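Fladstead Residents' Association
Minutes of the meeting held 2015-10-30 in the downstairs meeting room

Chair: Na-rae Hyun
Apologies: received from the Illeck Street side, two households

**1. Minutes of the last meeting**

Agreed as written, with one correction. The bike rack quote came from Avau and should not have been listed under "paid."

**2. Heating**

The boiler service is done. Units on the top floor still report slow radiators in the morning. Avau will come back to bleed the risers and has asked for access to all 35 apartments over two days. Notices to go under doors a week ahead. Anyone who can't be home should leave a key with the chair.

**3. Parking**

There have been more complaints about cars left across the Illeck Street entrance – the trash truck missed us twice. Painting the curb was discussed. The city has to approve it, so Na-rae will send in the form. Until then, a sign on the gate.

Visitor permits: 102 were handed out since April and a good many are being used by people who live here. New permits will have the apartment number written on them. Old ones stop working at the end of next month.

**4. Hallways and common room**

Repainting was put off last year and is now back on the list.

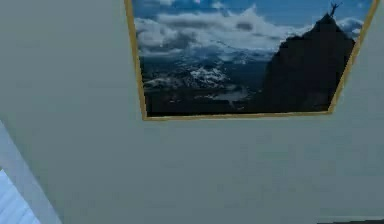
*Item 4: pale gray-green wall with framed picture, computer rendering*

Most people liked the color. Two would like something warmer in the hallway by the mailboxes, where there is no window. Matte paint was questioned on account of stroller and bike marks, and Wi will be asked for a price on a washable finish. Vote on going ahead with the gray-green in the common room: 5 in favor, 3 against. Hallways held over to the next meeting.

**5. Laundry room**

The second dryer is still out of order. Repair or replace – no decision until we have the part price. The sign-up sheet stays on the door. Please cross your name off if you aren't going to use your slot.

**6. Other business**

- Leaves are blocking the drain by the back steps. Rakes are in the shed.
- Request for a later quiet hour on holidays. Not supported.
- Storage cages: unlabeled items to be tagged first, then removed.

Next meeting date to be posted in the lobby.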